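6.3 Comparing grippers in the simulated kitchen

Use this procedure to compare two gripper models on the same arm before fitting either one to hardware. It assumes that the Clernis controller software is installed and that the Lirholm kitchen scene loads without errors (see 6.1). Allow 27 minutes for a full comparison on a standard workstation.

Before you start

Both gripper models must be in the tool library. The library ships with the Skultden two-finger gripper and the Mkhize parallel gripper. To add a different model, follow section 4.5 and return to this page.

Close any other session that is using the controller. Two sessions can connect at the same time, but only the first receives joint feedback. The second will show the arm at its last saved position.

CAUTION: Disconnect the physical arm or set the mode switch to SIM. With the switch in LIVE, commands from this procedure are sent to the hardware.

Setting up the scene

1. Open the Scene tab and select Lirholm Kitchen.

2. Set the random seed to 784. Use the same seed for both grippers. A different seed moves the objects on the countertop and the results cannot be compared.

3. Under Tool, select the first gripper. Wait for the status line to read TOOL READY.

4. Check the tool offset in the Tool panel against the value on the model's data page. If the two do not match, click Reload. Do not type the offset in by hand.

5. Under Camera, select Wrist. Leave the field of view and exposure at their defaults.

6. Click Home. The arm moves to its start position above the counter.

NOTE: The Home position is stored per tool. If you changed it for an earlier project, click Restore Defaults first.

Running the first gripper

7. Open the Task tab and select Counter Reach.

8. Set Repeats to 5 and Speed to Medium.

9. Click Start. Do not move the view while the task is running. View changes are written to the log and make the camera track harder to read.

10. When the status line reads DONE, click Save Run and enter a name that includes the gripper model.

Checking the wrist camera view

11. Open the saved run and step to the first approach. Check how much of the work area the gripper covers. Part of a finger at the bottom of the view is acceptable if the edges you need for alignment stay clear.

12. Compare your view with Figure 6-2. The back rim of the sink and its left corner should both be visible. The wire basket may extend past the left side of the view.
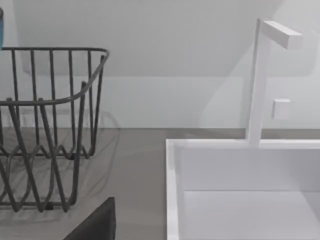 Figure 6-2. Simulated camera view during approach, with wire basket at left and sink at right.

13. If the finger hides the corner of the sink, raise the camera mount by one step in the Tool panel and repeat steps 6 through 10. Write down the new mount setting.

NOTE: Thin rods are hard for the depth filter to separate from their shadows. If the depth overlay shows gaps in the basket, set Filter to Fine. This setting makes each run slower and must be the same for both grippers.

Running the second gripper

14. Select the second gripper and wait for TOOL READY. Confirm that the seed is unchanged.

15. Repeat steps 4 through 13. If you raised the camera mount for one gripper, use the same mount setting for the other and run both again.

16. Open the Compare tab, select both saved runs, and click Build Table. The table lists contact count, path length, and time per repeat.

CAUTION: Contact force in the table is calculated from the simulated model. Do not use it to set force limits on a physical gripper. See section 7.2 for force calibration.

If Build Table is grayed out, the runs were saved with different seeds or filter settings. Open each run, check the Properties panel, and repeat the run that does not match.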